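Re: bottle onto coaster, which demos to keep
From: Tahira Magsi
To: tarkora-manip list
September 23, 2019

Poul Hjaltested wrote:
> We trained on all 840 hand-held demos and the policy still
> closes too early on clear bottles. Did you filter anything
> at Stustholm, or change the loss?

Poul, the loss is the same as yours. What we changed was the set of demos. Kenza went through them and dropped every one where the fingers stopped moving for a long stretch before the grasp. That left 500.

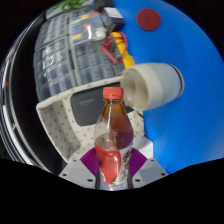 The early closing went away after that. My guess is that the long pauses taught the policy that any position near the bottle was a good place to shut. We haven't tested the guess on its own, so treat it as one.

We kept the desk cluttered throughout. Amr tried a cleared desk first and the policy did well there, then fell apart as soon as there were boxes behind the bottle. 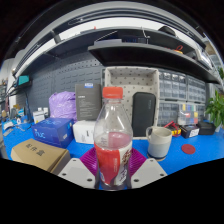

With clear plastic you see the background through the shoulder, so I would leave the clutter in. The label and the cap seem to be what the network holds on to. When Amr masked the cap in the input, the approach drifted to one side.

Success is scored at release. The bottle has to stand on the coaster with both fingers clear of it. We count a place as failed if the base hangs over so far that the bottle tips when the desk is tapped.
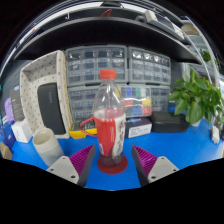
Stustholm, November

Planned runs, for those who asked off list. We will repeat the test with the filtered set and three seeds. The last round gave 81 per cent on one seed, and I don't want to quote that any further until the others are in.

1. Same bottle, same desk, start positions drawn afresh for each seed. 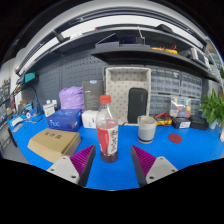 2. Same again with the unfiltered set, cut at random to 500 demos, so that size is not the difference.

3. Poul's checkpoint on our desk, if he can send it before then.

Meriem has the filter script and will post it to the list.

Tahira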